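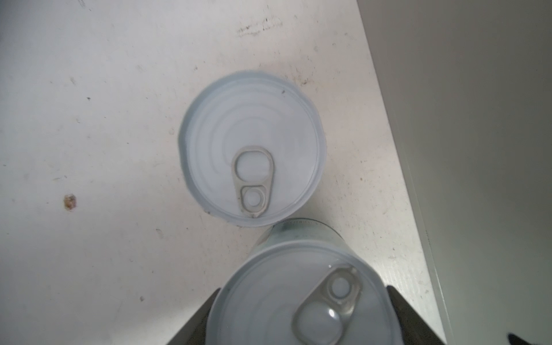
Easy-open ends, white with silver ring tab.

Fedari Easy-Open Can Ends
Product group: Metal Packaging and Closures
Page last revised: 1/13/24

Overview

Fedari easy-open ends are supplied to food processors, contract packers and training kitchens that seal their own round cans. The range is manufactured by Bostisora and distributed together with the matching Mara can bodies and the Kamata bench seamer. Ends may be ordered separately by customers who already hold a stock of compatible bodies.

The range was redesigned in September following a review of customer returns. The score line has been moved slightly outward, the rivet has been enlarged, and the embossed rings have been adjusted so that the panel flexes evenly during heating and cooling. Ends made to the earlier drawing remain safe to use and may be mixed with current stock in storage. They should not be mixed within one production batch, as the seamer settings differ.

Finishes

The standard exterior finish is white lacquer with an uncoated tab. A clear finish is available on request. The lacquer is applied before forming, and small variations in shade between production lots are normal. Customers who require a consistent appearance across a retail display should state this on the order form, and the full quantity will be drawn from a single lot.

The interior coating is chosen according to the product to be packed. Three coatings are offered:

Type A, for vegetables, pulses and other low-acid foods
Type B, for tomatoes, fruit and pickled goods
Type C, for fish and meat products

An end with the wrong interior coating may discolor or corrode during storage, even if the seam is perfect. The type letter is printed on the sleeve label and on the delivery note. It is not printed on the end itself, so opened sleeves must be kept with their labels attached.

Ordering Information

Item 200: White exterior, Type A interior
Item 500: White exterior, Type B interior
Item 506: White exterior, Type C interior
Item 557: Clear exterior, all interior types, made to order

Ends are packed in paper sleeves of 200. Part sleeves are not sold. Orders for Item 557 cannot be canceled once production has been scheduled.

First-time customers are asked to request a sample sleeve before placing a full order. The sample should be run on the customer's own seamer, with the customer's own can bodies, and the finished seams should be measured by a qualified person. Bostisora does not accept returns on the grounds of poor fit where no sample was tested.

Storage and Handling

Ends should be stored indoors, in a dry room, at a steady temperature. Sleeves must be kept off the floor and away from outside walls. When ends are brought from a cold store into a warm packing room, they should be left in their closed sleeves overnight so that moisture does not form on the metal.

Sleeves should be opened immediately before use. Ends that have been removed from a sleeve and not used the same day should be covered and used first on the next shift. Ends that have been dropped must be discarded. A small dent in the curl may not be visible to the eye and can prevent a proper seal.

Stock should be used in order of delivery. The sealing compound in the curl has a limited storage life, and the use-by date is stated on each sleeve label. Ends past this date must not be used for food.

Seaming

The Kamata bench seamer is supplied with tooling for the complete Fedari range. Customers using other equipment must confirm that the chuck matches the countersink depth given in the technical drawing, a copy of which is included with each first order.

Before each production run, the operator should close at least three test cans and have them cut and measured. Further checks should be made at regular intervals, after any jam, and whenever the tooling has been adjusted. Records of these checks should be kept with the batch record.

Cans must be filled to the level set out in the approved process for the product. Overfilling places strain on the score line during heating and is the most common cause of distorted ends. Food caught in the seam area must be wiped away before the end is placed.

Heat Processing

Fedari ends are suitable for boiling-water and pressure processing when used with Mara bodies. Suitability of the end does not establish that a given process is safe. Heating times and temperatures for each product must be set by a competent authority, and Bostisora does not provide them.

Pressure must be lowered gradually at the close of the cooling stage. A sudden drop may cause the panel to bulge permanently or the score line to open. Any can with a raised, leaking or distorted end after cooling must be set aside and must not be released for sale.

Advice for the Consumer

Packers may reproduce the following wording on their labels without charge:

Place the can on a firm, level surface. Lift the ring until the seal breaks, then pull back steadily. Edges of the can and lid are sharp. Do not use if the can is swollen or leaking.

Disposal

Ends and can bodies are recyclable wherever metal packaging is collected. Production scrap should be kept free of food and oil. Paper sleeves may be placed with ordinary paper waste once the label has been removed.

Quality Complaints

Complaints should be made in writing and must include the item number, the lot code from the sleeve label and a description of the fault. At least 10 unused ends from the same sleeve should be retained until the complaint is closed. Filled cans should not be mailed unless this has been requested.

Technical questions concerning seam measurement, coating selection and tooling may be addressed to Konrad Egger, Technical Services, Bostisora. Questions concerning price and delivery should be directed to the sales office named on the customer's most recent invoice.

Related Products

Mara two-piece can bodies
Mara three-piece can bodies
Kamata bench seamer, manual
Kamata bench seamer, powered
Kamata seam gauge and cutting set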